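Brelitell opens first shop for its walking shoes in Bament

Walkers and commuters in Bament have a new place to try on shoes this June, and it's a good one. Brelitell, until now sold only by post and through a handful of market stalls, has opened its own shop on the corner of Yagi Street, with 21 styles on the shelves and half sizes in nearly all of them.

The range runs from light canvas lace-ups to a proper winter boot with a stitched welt. Our favourite has to be the Soreteck, a low ankle boot that comes in tan, navy and a lovely deep plum – the plum had already sold out in two sizes by the time we got there! Wide fittings are kept in stock too, so there's no waiting for a special order.

Upstairs is the repair room, open to anyone who has bought a pair of Brelitells, however long ago. New heels take 30 minutes while you wait, and full resoling takes a week. The shop took in 167 pairs for mending in its first fortnight, some of them so well loved that the original colour was anyone's guess.
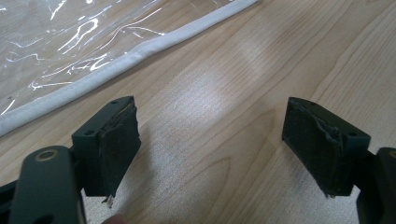 Opening hours and offers

The shop opens at 9.30am and closes at 6pm, with a later finish of 8pm once a week during the summer. The first 50 customers each month to bring in an old pair for recycling, whatever the make, will get a free tin of polish and a set of laces.

Children's shoes are due in time for the new school term, starting with a buckled shoe and a plain black lace-up. A vegan version of the Soreteck is planned for the autumn, and we can't wait to see what colours it comes in. Fittings are free, and you don't need to book, though mornings are quieter.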